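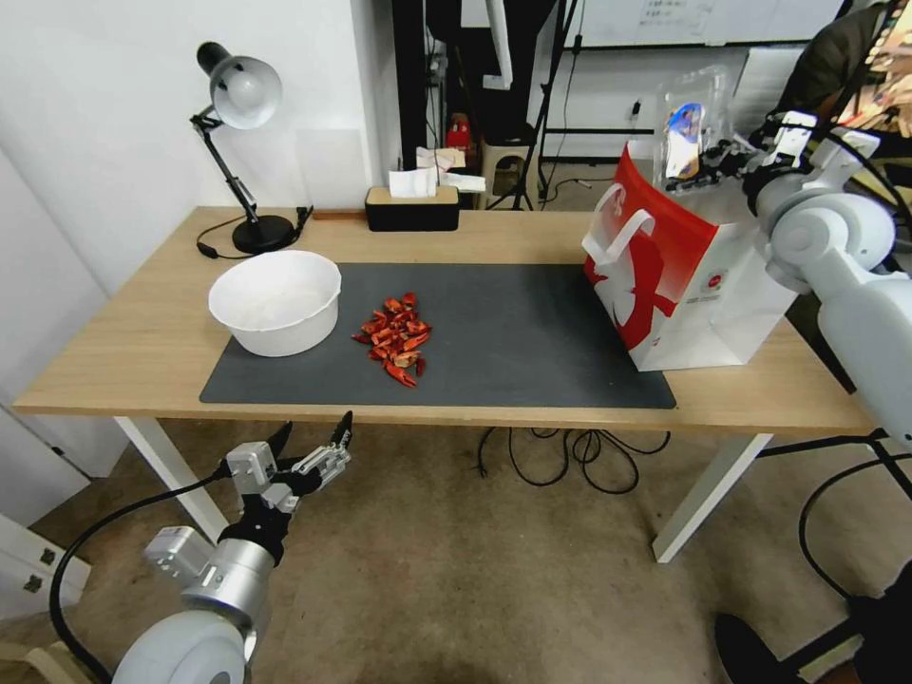
Trying out the Gostirar two-arm kit: project report

Final version, 1 April 2024

My project this year was a review of the Gostirar, a two-arm tabletop kit sold by Valine. I wanted to know if a student with one programming class behind her (me!) could get it to do a boring household job. The job I picked was bagging groceries. I figured everybody knows what good bagging looks like, so it would be easy to judge.

Setup

The arms come mostly assembled, and the bolts are all one size, bless them. The software is called Dixit and you install it from Valine's site. My first install failed in November and I lost a whole weekend to it. The second time I read the page on user permissions first and it went fine. The cables are my biggest gripe with the hardware. They're long, they don't come with clips, and they end up in a heap under the desk however carefully you start out. Budget for a bag of cable ties.

I taught the arms by steering them through the job myself while Dixit saved each run. You get used to it, but my early runs are painful to watch (so slow, and I kept mixing up left and right). I ended up with 20 runs I was happy to keep.

The task

Everything goes on a dark gray desk mat: a bowl, a few things in plastic packaging, and a paper shopping bag standing off to the right. The bag was the part I worried about most. Paper gives when you bump it, and the opening isn't much wider than the gripper plus whatever it's holding, so you have to come in from high up and straight down. 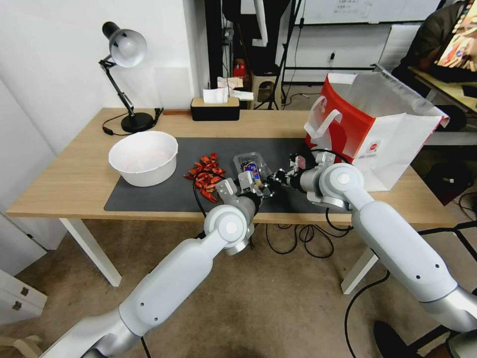 Both arms at work over the mat, with the shopping bag at the right end of the desk.

Results

I ran the trained program 10 times with a stiff package. It got the package into the bag on all but 2 of them. Both misses were the same mistake: the arm came across too low and the package caught the rim of the bag. Adding a higher waypoint before the drop would probably fix that, and I'd like to try it over the summer.

Small loose stuff is another matter. The fingers are parallel and pretty wide, so they want something with two flat sides. I tried picking small pieces out of a pile one at a time and gave up on counting that as part of the test. Skideo sells a softer fingertip that is supposed to fit, but it was out of my budget.

Would I recommend it?

Yes, with some grumbling. The kit cost our department 1000 dollars, and for that I think the arms are really solid. They hold position well and I never had a joint overheat. Dixit needs work. The playback window doesn't let you trim the start of a run, so every time I fumbled the beginning I had to redo the entire thing, and the manual skips right over calibration after you move the desk (you do have to redo it, I checked).

If you're taking this over next year, start with one arm. I jumped straight to two and spent weeks sorting out which one was causing my problems. My saved runs and the settings file are in the shared project folder.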